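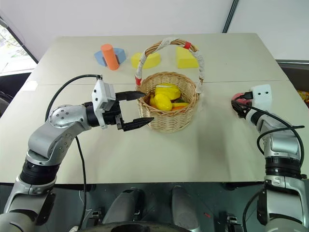

Slide 1. Handled wicker basket with toy produce, building blocks behind.

Speaker notes: Sorting and storage of small play items
Elmarie Xaba, Skirelham toy library
Session length: 49 minutes, questions included

Opening. Leave slide 1 up while people find seats. State the scope: loose play items under the size of a grapefruit, their containers, and the return check. Puzzles and ride-on toys are covered in Maëlys Rey's session and should be referred there.

Background figures. The Skirelham stock list stands at 4,000 loose items as of 1 January 2021. Of these, nearly 200 are pretend food. The rest is mostly blocks, animals and vehicles. Loose items account for most of the missing-piece reports, and pretend food is the worst category for its size. Pause here. Ask for a show of hands from libraries that lend pretend food at all.

Point 1: the container. Refer to the slide. Round woven basket, braided rim, tall arched handle. The bowl tapers slightly toward the bottom. Round baskets carry well but shelve badly. Two of them side by side waste the corners, and the handle sets the shelf spacing. Measure to the top of the handle, not the rim. At Skirelham we lost a full shelf per bay when we changed from boxes to handled baskets, and we kept the baskets anyway. Borrowers take them home by the handle and children use them as part of the game.

Wicker needs its own check. Run a hand around the inside wall and the rim and feel for broken strands. Snip a loose end flush. Do not glue. If the end comes loose again after snipping, the basket goes to the repair shelf. Dust with a dry brush. A damp cloth is acceptable on the rim.

Point 2: tape. There is red tape at two places on this handle, one band at the upper right and one piece at the lower left end, near the rim. Use it to talk about tape in general. Tape on wicker picks up dirt along its edges and leaves residue when removed. If tape is used as a set marker, put it where it can be read from the shelf front and write down what each color means. Gutura branch had four colors in use and no key. Re-sorting took most of February.

Point 3: contents by color. The pile in the basket is mainly yellow, with an orange item at the front right and a dark green one partly showing. One of the yellow pieces resembles a lemon. Color is a poor sorting key for pretend food. A check sheet that says "yellow, long" can match more than one piece in the same set. Write the name of the food and add a small outline drawing. The Edwards sheet (handout, page 2) does this and works for staff who did not set up the kit.

Limit per basket: 10 pieces. Above that the small ones sink and the check requires tipping everything out. Below that most pieces can be seen or felt from the top - ask the room for their own limits, this varies with bowl depth.

Point 4: blocks stay separate. The slide has blocks on the far half of the table: an orange cylinder standing on end, a blue block with angled ends, a low yellow one with a curved outline, a yellow wedge. Blocks and produce in the same colors get mixed at pack-up. A yellow wedge passes for cheese. Predstead returned a kit with three wedges logged as cheese and the error stood for two loan periods.

Recommended order at return:
Empty the basket onto a clear stretch of table.
Line up the blocks first, away from the basket.
Check the produce against the outline sheet.
Inspect the basket while it is empty.
Repack with large pieces at the back, slim ones along the rim.
Sign the sheet.

Table surface. A plain, pale, matte top is easiest to check on. Patterned cloths hide small items and glossy tops reflect the ceiling lights. If the tabletop has a seam, keep thin items off it.

If time is short, skip the wicker care paragraph. It is on the handout.

Questions likely to come up. Washing: plastic food in warm soapy water, wooden food wiped only. Replacement pieces: we substitute a different food and amend the sheet. Fines: refer to Maëlys, she has the comparison table for all four sites.

Handouts are by the door. Collect the sample sheets before people leave - there is one set only.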